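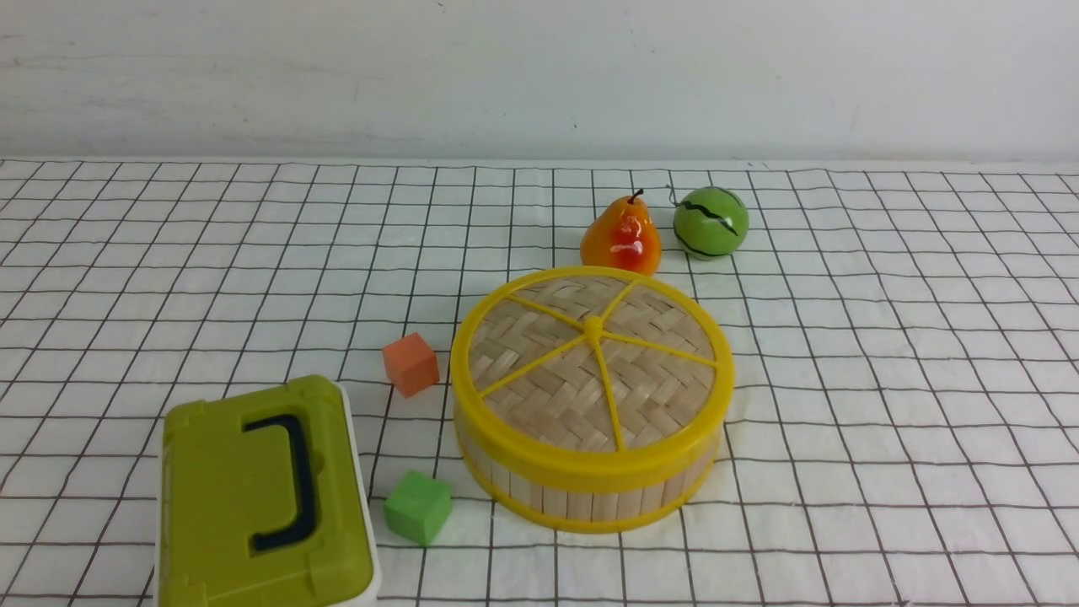

Seul-gi Cho

Workshop tips: setting up a practice table for a student pick-and-place arm

These notes come from the after-school robotics club at Warholm and cover the table, the cloth and the objects. They do not cover wiring or code. Most of the trouble our teams had in the first month was on the tabletop.

Cloth

Use a white cloth printed with thin black grid lines. It gives the students something to measure against when they write down where an object was placed. Number the columns from the left and the rows from the front, and write the numbers on masking tape along the table edge. Leave the cloth itself unmarked.

Expect small wrinkles. A cool iron on the back side takes out the fold lines from storage. Clip the cloth under the table edge on all four sides, then smooth from the center outward. A printed grid on fabric is never perfectly square, so do not calibrate from it. Calibrate from a rigid card and use the cloth for notes only.

Wash on cold, no fabric softener. Softener leaves the surface slick and the foam cubes skate when the fingers close.

Background

Push the table against a plain wall. Posters, outlets and coat hooks all end up as false detections. Scuffs on the paint have given us no trouble.

Objects

A mixed set teaches more than a matched one. Ours includes foam cubes in orange and green, a toy pear, a toy watermelon, a round bamboo steamer with yellow plastic trim, and a storage box with an olive-green lid and a navy handle.

Foam cubes: start here. They forgive a bad grip and cost little to replace. Wipe with a damp cloth and let them dry overnight before they go back in the bag. Replace any cube with a torn corner, as the arm will find the tear.

Toy fruit: the finish is glossy, and the overhead lights put bright spots on it. Turn off the lamp nearest the table before changing any threshold in the software. Round fruit rolls. A ring cut from a paper towel tube will hold it for early runs; take the ring away once the team passes 9 picks in a row.

Steamer: treat the lid and the basket as separate tasks. Open the lid by hand first and note how it seats. Dust collects in the weave, and a dry pastry brush gets it out. Do not soak bamboo. The yellow rim is a good color target, but so is anything else yellow within reach, so check sleeves.

Storage box: our handle lies flat in a channel in the lid. Set the box down with the handle pointing the same way for every trial and record the direction. Half of our unexplained misses came from a box that had been put back turned around.

Layout

Leave one side of the cloth mostly clear so the arm has somewhere to put things. Vary the depth of the objects and let one partly hide another after the second week. Teams that practice only with well-spaced objects do badly at the Dudham meet, where the judges set the table.

Trial log

One line per trial: trial number, object, start square, end square, result. Use pencil. Maureen Inskip's group ran 82 trials in July and logged 53 successful placements. Of the 31 trials that used the steamer lid, most of the failures were logged as slips at the rim. Thin rubber shelf liner on the fingertips helped. Attach it with double-sided tape and change it when it turns gray.

Putting away

Fruit and cubes go in a mesh bag. The steamer goes on the open shelf with the lid ajar. Roll the cloth on a cardboard tube, printed side out. Neville Sowerby has the spare cloth and the key to the cabinet until 5:30 p.m.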